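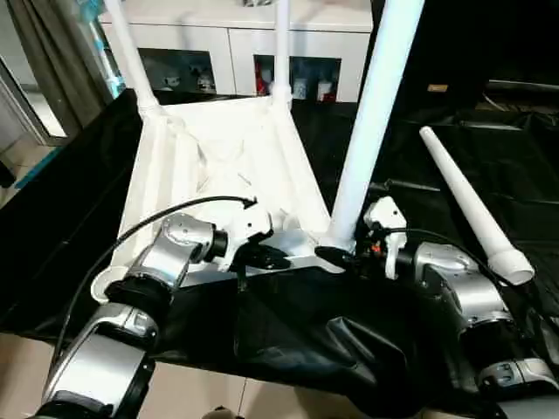 Fig. 1. White plastic stool, upside down, one leg off.

Stool Leg Fitting — README

Notes and pictures on putting the legs on a white plastic stool and taking them off again. The set is called Plavwood and holds 364 clips.

What is in it
The stool is worked on upside down, so the sockets face up. 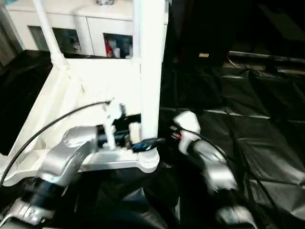 Clips are cut at the point where a leg is let go, and the longest runs to 31 seconds. Sound was not kept.

Notes on the stool 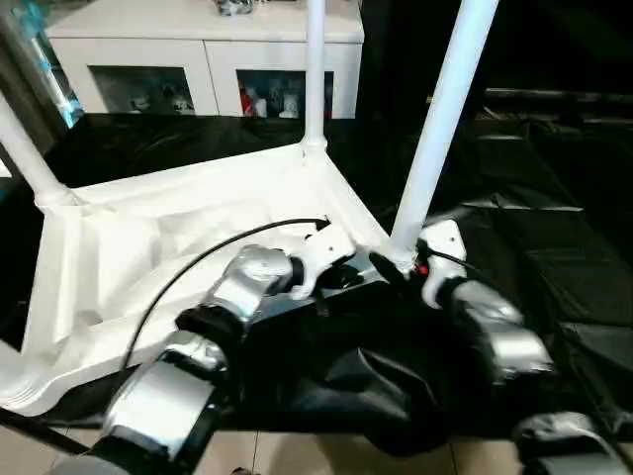
Nouhaila El Khatib

The underside has raised ribs and recessed panels. Each leg meets the seat at a flared socket — label the socket and the leg separately. Please don't merge the two labels, as version 1 did.

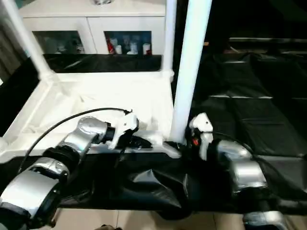

Changes and contact
Version 2, April 30, 2023. Leg labels redone, file names shortened. Send corrections to Gillespie Laing at Damden.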